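Desk Talk: Keeping It Small at Gorero

I met the woman who sets up the desks at Gorero on a Sunday, and wow, can she talk about plants! She buys nearly everything from Ghanem, a shop with 200 kinds of pot. "I always go home with plain white," she laughed. "The plants can do the showing off."

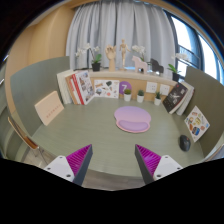

Her rule is that the middle of a desk stays clear and everything else goes to the back or the sides. Stickers are allowed (she's very pro-sticker). So is a purple wrist rest. "I typed without one for 2 years. Never again!"

Then we got onto windowsills, her real love.

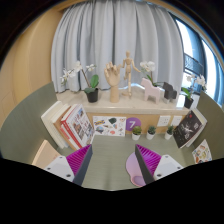

Orchids like the light, she told me, and the wooden mannequin likes being fiddled with. "People pose it on their coffee break. Same with the hand." The little horse was a $35 splurge. I asked what's next, and she's already eyeing a fern.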